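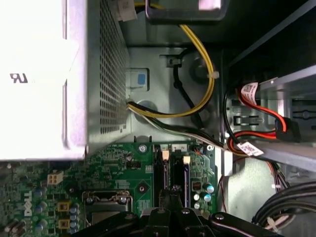 I finally got through the family papers in March. They had been in the hall closet since we moved to Harker, in four banker's boxes stacked behind the vacuum, and every time I needed the vacuum I had to move at least one of them.

I had put it off because I thought it would take the whole month. It took nine evenings. Most of what was in the boxes was not worth keeping. I threw out bank statements from accounts that closed years ago, the manual for a dishwasher we left in the old house, and a thick envelope of coupons from Masilela, the grocery store that used to be on the corner by the school. I shredded anything with an account number on it. The shredder overheats after ten minutes, so I did a little, washed some dishes, and came back.

The letters were the slow part. My grandmother wrote to her sister every week for most of her adult life, and the sister kept them and gave them back to the family in a shoebox. There were 96 in the box. I read every one. They are mainly about weather, the price of eggs, and who was sick. She wrote small and used both sides of the paper, and when she ran out of room she turned the sheet and kept going up the margin.

Before this I would have told you I knew her pretty well. I did not know she had worked at the Tivari cannery for two summers, or that she hated it. I also did not know she had wanted to sell the house on Kurkine Road long before my grandfather would agree to it. She brings it up in letter after letter, and then it stops, and the next thing she mentions is new curtains.

I scanned the letters and the better photographs. The total came to 1469 files, counting both sides of each page and the backs of the photos where someone had written on them. I named them by year and month where I could tell. Where I couldn't, I put them in a folder called "undated" and left it at that. I may go back to it next winter.

A few things I would do differently. I would take out all the staples and paper clips on the first night. The rust had gone through several pages, and I tore one pulling a clip off in a hurry. I would also write the folder names on paper before making any folders. I changed my mind halfway and spent an evening moving files from one place to another.

Everything is now on the computer and on a drive that lives at my cousin's house. The paper letters went into two flat archival boxes that cost $39 for the pair, shipping included. They're on the shelf in the bedroom, away from the outside wall. The photos are still in their old albums for now. The glue on some of the pages is bad and I haven't decided what to do about that.

The vacuum has the closet to itself. I still have my own papers to sort, which are in the desk and in a bag under the desk.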